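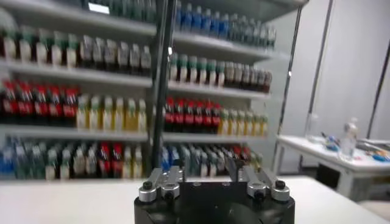
The Kivon finger service kit covers one parallel gripper: a pair of replacement fingertips, a bag of shims, bolts, a short hex driver, a plastic setting gauge and a folded sheet of instructions. We bought two kits for the two-arm cell at Fletthorpe, which mostly handles clothes on a white table. I look after the arms and Güven Ertürk runs the cell. The work is easy to get at on our grippers, with the black bolt heads on top of the silver blocks, so you can do the whole job with the gripper still on the wrist. Park the arm a little above the table, lock out the drive and put a tray underneath. I dropped a shim into the housing gap the first time and spent longer getting it out than I did changing the tips.

## What's good

The fingertips themselves are fine. They are slim enough to get under a collar, and the edges come already rounded off. The old set had a burr on one side that pulled threads. After 800 cycles on the new ones I checked both tips with a loupe and found a dull patch on the left and nothing else.

The gauge is the best thing in the kit. You close the fingers on it, snug the bolts, open, close again and then tighten in a cross pattern. Before this we set the gap with a strip of card, and Usa Saithong and I never got the same result. With the gauge we do.

The hex driver fits the bolts properly and is short enough to turn between the two finger assemblies. Keep it with the kit. Ours went missing for a week in January and the long one from the bench set is awkward there.

## What isn't

The instructions are poor. They tell you to re-zero the gripper after fitting but don't say whether to do it with the gauge in or out. It's out. I got that from Barrett Hutchins at the Stunell service desk, who answered the same afternoon. The torque table is on the back, in small gray type, and gives one value for two different bolt lengths. Use the shorter bolts on the inside blocks.

The shims come loose in a single bag with no markings. I sorted ours with a caliper and put them in labeled coin envelopes. A kit at this price should have that done already.

There is no thread locker included. Buy the medium strength kind, and use a very small drop.
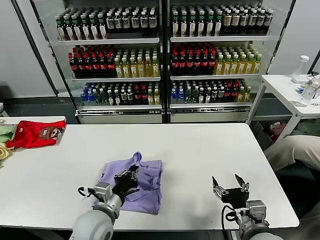 Cables are the other thing the sheet leaves out. After any work at the wrist, run the arm slowly through its full reach and watch the loop beside the wrist module. If it pulls tight at any point, let out some slack before going back to normal speed. We had a connector work halfway out on the left arm after the first fitting, and the fault came up as a finger position error, so we went looking in the wrong place.

Then run the soft test. We use polo shirts and T-shirts, 200 pinches per arm at low force, and check the bolts again at the end. On the first arm one inside bolt had backed off slightly. On the second, all of them had held.

## Cost and time

We paid $54 per kit. The order code is 2222 for the standard tips. The wide tips have a separate code and I haven't tried them. Allow an hour and a half for the first gripper, including the re-zero. The second took me almost forty minutes.

Wei makes a similar set with the shims marked, but it has no gauge, and I wouldn't go back to working without one. I'd buy the Kivon kit again. Order spare shims at the same time, as they ship separately and ours took three weeks.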